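3.2 Collecting the demonstrations

We settled on the hanger task after two weeks of arguing in the Flondum workshop. Stacking cups felt too easy, and folding anything made of cloth was well beyond what a student club could manage before the March deadline. Hangers are a nice middle ground – they're thin and awkwardly shaped, and the hook catches on everything. We used two hand-held grippers, one per hand, so that whoever was demonstrating could work more or less as they would at home.

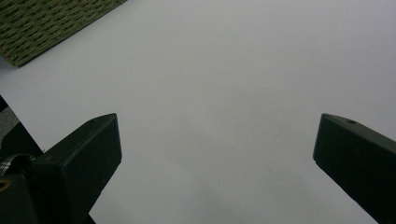

Each session began with a short warm-up, which we didn't save. I was sceptical about this at first, but my own early attempts were so clumsy that I soon came round! After that we recorded in blocks of 12, swapped over, and had a biscuit. We kept 491 demonstrations in total, all logged in Nudby, the little labelling tool our club wrote last year (it still crashes if you name two blocks the same, sorry).

The wrist views turned out to be the fussy ones. A thin wire passes very close to the lens, the fingers hide a good part of it, and a quick turn of the hand smears the background. 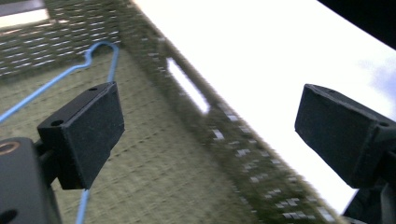 We talked about throwing out the blurry stretches and in the end left them in, as our policy would have to cope with fast movements anyway. What we did cut was any recording where the demonstrator stopped to chat, and there were around 100 of those – mostly mine, I'm afraid. Figure 3 gives the wider view of the workspace, with the basket on the left and both grippers in hand.
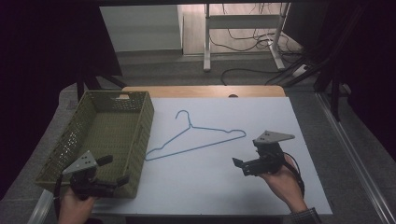 Figure 3. Workspace for the hanger task, seen from the head camera: blue wire hanger, woven green basket and the two hand-held grippers.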